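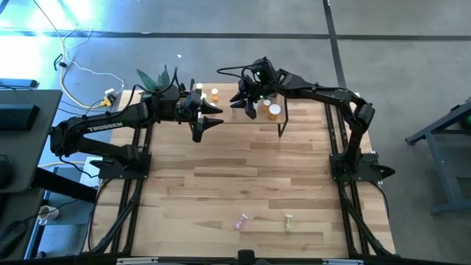

Setting out and adjusting insulated rail joints on plain line

By Petro Zhuravel
Last revised February 6, 2021

This guide covers the replacement of a worn insulated rail joint (IRJ) with a new four-hole glued joint on plain line with concrete sleepers. It does not cover joints within switches and crossings. The method follows the practice used on the Enelden branch, where the line is track circuited throughout and carries mixed traffic. Readers elsewhere should work to their own infrastructure manager's standard where it differs.

What you need

– a factory-made IRJ section in the correct rail profile
– rail saw and a spare disc
– rail thermometer
– hydraulic tensors
– straightedge, one metre, and taper gauge
– insulation tester
– clamps, clips, pads and insulators for the sleepers affected
– paint marker

Before the possession

Check the position of the existing joint against the signalling plan. An IRJ defines the limit of a track circuit, and moving it by even one sleeper bay needs the agreement of the signalling designer. On the Ondieki section the old joints had crept along the line over many years, and two of them no longer matched the plan. This was recorded and agreed before any rail was cut.

Inspect the sleepers on both sides of the joint. The end post should sit midway between two sleepers. If the spacing is out, respace the sleepers first. A joint supported unevenly will dip within a few months, whatever the quality of the glue.

Check the ballast for voids and wet beds. Dig out and replace any contaminated ballast in the bays next to the joint. If the line has under-sleeper pads, make sure replacement sleepers have the same type fitted.

Test the new section on the ground before it goes near the track. Measure the resistance from rail to rail and from each rail to each fishplate. Reject the section if any reading is below the value given on the maker's certificate.

Cutting out the old joint

1. Confirm with the signalling technician that the track circuit has been disconnected and that traction bonding is in place.

2. Take the rail temperature on the shaded side of the web. Take a second reading at the other end of the site and record both.

3. Make reference marks on the rail foot and on a fixed point clear of the work. Punch marks are preferred, as paint is lost when the clips are removed.

4. Measure the new section and mark the cuts, allowing for the weld gap at each end. Check the measurement from the opposite direction.

5. Release the clips for the length shown on the stressing plan.

6. Cut square with the saw. Flame cutting is not accepted on this line. Keep both cuts clear of existing welds by the minimum distance in the standard.
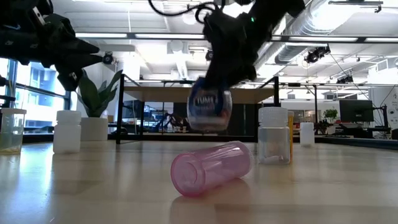
7. Lift out the old section and place it clear of the cess walkway. Remove all swarf from the sleepers and pads with a magnet.

Installing the new section

Lower the section into place with slings, never with a bar against the fishplates. Align the running edge first, then the rail head. Lay the straightedge centrally over each weld gap and set the peak with wedges. Weld one end, allow it to cool for the full period, then pull the other end with the tensors to the figure calculated from the rail temperature.

On the Busa to Drasa length, the joint at chainage 2280 was stressed in October with a short pull, and the reference marks were checked again the following week. No movement was found.

Grind both welds to profile. Keep grinding sparks away from the end post by covering the joint with a damp cloth, and remove any metal lip from the rail head next to the insulation. Lipping of this kind is the most common cause of track circuit failure at an otherwise sound joint.

Final checks

Replace all clips and insulators. Make sure no clip touches a fishplate or bolt. Pack the sleepers on each side of the joint and check cross level and gauge.

Repeat the insulation test and compare it with the reading taken on the ground. A large drop usually means swarf under the rail foot – clean and test again before suspecting the glue. Hand back to the signalling technician for reconnection and a shunt test on both track circuits.

Record the serial number of the joint, rail temperatures, pull, both sets of resistance readings and the weld numbers on form 434. Inspect the joint again after 90 days, paying attention to dip, lipping and ballast condition.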